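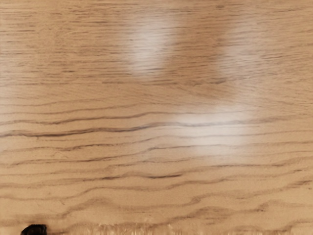 Vunex is my perception plugin for simulated wrist cameras, and version 6 is the one I'm happiest with — it finally copes with shiny tables! Depth estimators love to invent bumps wherever a highlight lands, and a glossy wood top with two big patches of glare washing out the grain is just the kind of view that used to send my planner off dodging nothing. Now the glare gets masked first and the plane fit runs on whatever grain is left.

You get the plugin, 13 sample scenes and my tuning notes (a bit rambling, sorry). It talks to Stellutar out of the box, and the Rozīte bridge is a separate download. One license covers 3 machines, with 18 months of updates. Stuck on setup? Write to me, Algirdas Grigaitė, and send your config file along.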